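Dornness Table: Set-Up and Care
Section 5: The Tabletop

26 April 2018
Zulent Product Guides
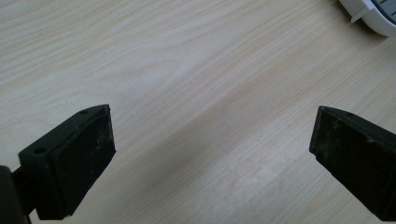

One owner wrote in to ask whether the fine brown streaks in the top would sand out, and said a first attempt with a kitchen scouring pad had only left a dull patch. Please do not try this. The streaks are the grain of the wood and run through the full thickness of the boards. Small dark flecks are also part of the wood and are not covered as a defect under the warranty.

A dull patch from scouring can usually be repaired. See "Light damage" later in this section.

Before you start

You will need:
- the tabletop, still in its inner wrap
- the assembled base (Section 4)
- the bag of screws marked D
- a hand screwdriver
- a blanket or the flattened carton

Clear a floor space at least 90 inches long. The top is heavy and must be lifted by two people.

CAUTION: Do not carry the top flat by its ends. Carry it on its long edge, with one person at each end, and lower it flat only when you reach the blanket.

Attaching the top

1. Lay the blanket on the floor and smooth out any folds. Check under it for loose screws or staples from the carton.

2. Lower the top onto the blanket with the good side down. The underside has a paper label with the part number, 474, and a row of pilot holes along each side.

3. Remove the inner wrap from the underside only. Leave it between the good side and the blanket for now.

4. Turn the base upside down and set it on the top. Line up the slots in the rails with the pilot holes.

5. Start all the D screws by hand, two or three turns each. If one will not start, shift the base slightly and try again. Do not drill a new hole.

6. Tighten the screws, working from the middle toward the ends. Stop when the washer is snug against the rail. The top has to be able to move a little in the slots as the seasons change, and a screw that is too tight can cause a split.

7. With one person at each end, turn the table onto its side and then onto its feet. Do not let the full weight rest on two legs.

8. Pull off the rest of the wrap.

NOTE: If you bought the Borard extension leaf, fit its brackets after step 6, while the table is still upside down. The bracket instructions are packed with the leaf.

First oiling

The top leaves the shop with one thin coat of oil. It needs a second coat before it is used for meals. Let the table stand in the room for two days first, so the wood can settle.

1. Wipe the top with a dry cotton cloth. Go with the grain.

2. Stir the can of De Bruijn table oil. Do not shake it.

3. Pour a small amount onto a folded cloth and spread it thinly, again with the grain. Some 64 milliliters will cover the standard top. The edges need oil too.

4. Wait 5 minutes, then wipe off everything that has not soaked in. Oil left on the surface turns sticky and collects dust.

5. Leave the table bare overnight. Keep pets and paper off it.

WARNING: Cloths soaked with oil can catch fire by themselves if they are left bunched up. Lay them flat outdoors to dry, or put them in a metal can filled with water and close the lid.

The color will deepen slightly after oiling. A pale top stays pale, but the streaks show more strongly for the first few weeks. Repeat the oiling once a year. November works well in most homes, before the heating dries the air.

Everyday care

Wipe spills as soon as you see them. For regular cleaning, use a damp cloth with a drop of mild dish soap, then a second cloth with plain water, then dry the top. Do not use bleach, ammonia, glass cleaner, or furniture polish that contains silicone.

Use trivets under anything from the stove or oven. Rubber mats and vinyl placemats should be lifted every day, because some of them mark an oiled surface.

In the first few months, move vases and lamps from time to time. Wood changes color in daylight, and an object left in one spot will leave a paler or darker shape behind. The difference fades once the area is exposed.

Light damage

Dull patches and shallow scratches: rub lightly with the fine pad supplied with the oil, with the grain only, and feather out past the mark. Wipe off the dust and oil the area as above. If the patch looks lighter the next day, oil it again.

White rings: leave them for a day or two first. If the ring is still there, treat it as a dull patch.

Dents: do not sand. Go to Section 7, "Raising a dent."

Last updated: see cover sheet for revision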